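Print this page | E-mail this page

Sorting Trays: Your Questions

I get asked the same things over and over about the trays I use for sorting, so I've put my answers in one place.

Do I need a fancy tray?
No! I own 49 trays (I know) and my favorites are still the plain ones. The Zendo trays are nice and the Anitwood ones look great on a shelf, but a cheap plastic one will do the same job.

How many compartments should it have?
Three, for most people. One for keep, one for toss and one for "I'll decide later" – and please empty that last one before you go to bed, or it'll fill up and stay full.

I have 3,000 beads in one jar. Where do I start?
With a handful. Pour out a little, sort it, put it away, pour out some more. I did a jar of 1,263 buttons that way in March and quite enjoyed it.

What should I put the tray on?
Any flat table you can reach across without stretching. I push mine toward the back so I've got room in front for the pile.

Does the color matter?
I like white. Small dark things show up on it right away, and my eyes aren't what they were.

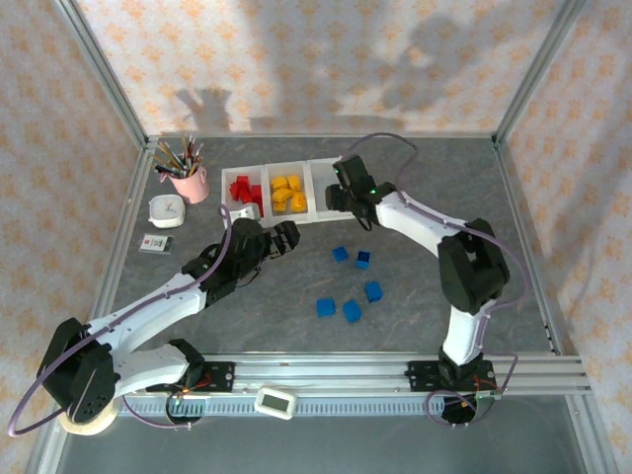 White three-compartment tray on a gray marbled tabletop.

Can I wash them?
Plastic ones, sure – warm water and a drop of dish soap. Wipe the wood ones with a damp cloth and dry them right after.

Last updated: March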